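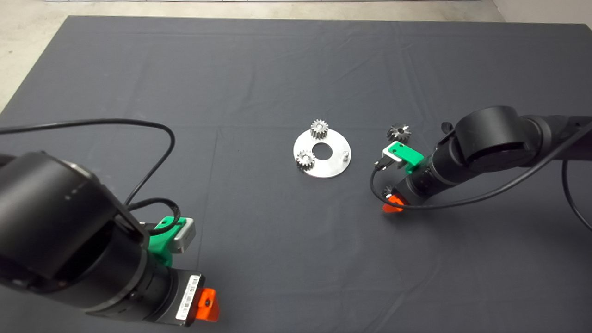
Head camera view, gear plate task: two gears on the plate, one post still free.

Clumeda gear plate set

Hello, and thank you for stopping by! This set goes with the Clumeda planner, the bit of software that decides which arm should pick up which gear and in what order, and we've tried to pack it so that you can get going without writing to us first (though do write, we like hearing from people).

What's inside

There are 3,472 episodes, of which 2,762 are for training and the rest are held back for testing. Each one has the head view, both wrist views, joint positions and gripper commands for the two arms, and a one-line text instruction. Episodes that failed are kept in and marked as such – Catherine Dalgleish argued for this and she was quite right, as the grasp checker learns a good deal from them.

Getting started

Run the loader with the preview option on and it will open the first 200 episodes only, which is kinder to an older laptop. Wrist views are stored at half the head camera's rate, so please line them up by timestamp and never by index.

Known problems

Shiny gears on a shiny plate still confuse the pose estimator now and then. Nazareno Bellini has a fix for this in version 2, due in July.

Questions go to Colin Rudd at Asbridge.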